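Chapter 3
Can It Clear the Table Yet?

In September a housewares maker called Fahy put out a short film of its kitchen helper, the Butus, loading a dishwasher. It ran for two minutes and was widely shared. The film was speeded up, the plates were all one size, and a cut came just before the silverware. Fahy did not say how many attempts had been thrown away.

This chapter asks a plain question. Which chores, at home or on the shop floor, can a machine now do without a person standing by to rescue it? The list is shorter than the sales material suggests, and it has grown slowly.

Take the parts counter at the Stenberg plant in Ustham, where workers pick small fittings out of bins and set them in trays. Over one trial an arm was given 544 picks. It finished 325 of them without help. The company's newsletter called this a strong result. A new hire with the same record would have been moved to other work by lunchtime. The trial also left out the fittings that came tangled together, and any worker at that counter will tell you those are most of the job.

Three terms will be used throughout the chapter.

Task: the whole chore as a person would name it, such as "clear the table."
Step: one piece of a task, such as lifting one cup.
Rescue: any moment when a person has to step in.

Claims about tasks very often rest on evidence about steps. Keep the two apart when you read a report, and look for the rescues, which tend to be in a footnote if they are printed at all.
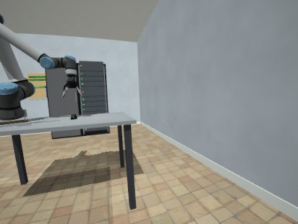 Picking up one object is the step that gets studied most, and a good deal of that study is done in simulation. Simulated practice is cheap, and a dropped part costs nothing. But consider how little is being asked. The gripper is open and pointing straight down, and under it, slightly to one side, sits one tiny black block on a pale tabletop. Nothing leans on the block or covers it. A kitchen table after supper has greasy forks, a stack of bowls, and a glass somebody is still drinking from. Success with the block tells us that the arm can reach and close on a block, and a reader should ask for separate proof of everything else.

Section 3.1 begins with dishes, where the claims have been loudest. Section 3.2 turns to laundry.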